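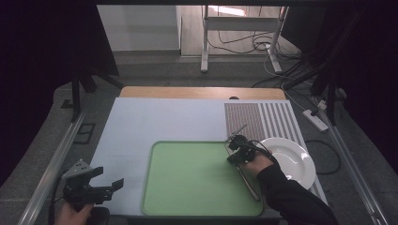

Trays on a dining table: on top of the cloth or straight on the wood? I use a thin sheet over the whole top and it creeps at the far side. With a green plastic tray on the sheet and the plate partly over a striped mat, I have two heights to deal with.

Mat under the plate only. Tray stays on the sheet.
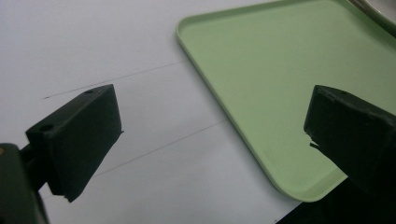 Brisa Robles
Moderator, Table Linens

The raised rim keeps cutlery in. A mat adds nothing there.

dvirag40
Disagree. Plastic slides on a smooth sheet. I put a 40 cm felt square under mine.

serena_d
Felt sheds – use cotton.

dvirag40
Mine hasn't shed since November.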